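Cleaning order rule (household robots)

The cleaning order rule is a piece of good practice for robots that do bathroom chores. It says which surfaces a tool may touch, and in what sequence. I first met it in the Sternley guidelines, and I've been fussing over it ever since. 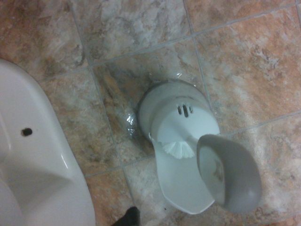
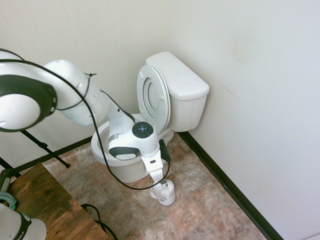
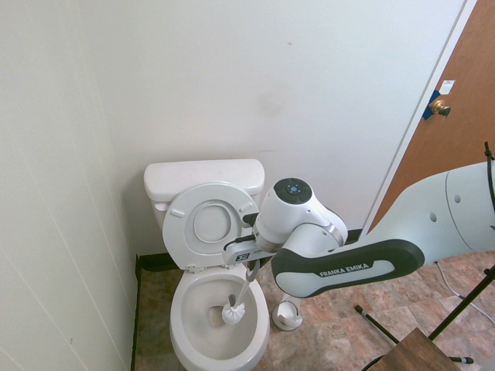 Toilet brush work with a robot arm.

A brush used in the bowl goes back to its holder and nowhere else — not over the sink, not over the tub. Yasaman Bahrami, who wrote most of the Dramdale version, adds that the arm should slow to 70 millimeters a second near the rim. I find that a bit timid, but fine!

Grube's checklist has five steps and skips speed completely. Vendow's runs to 202 lines, and I gave up on it one Thursday.

See also: Tool parking; Splash zone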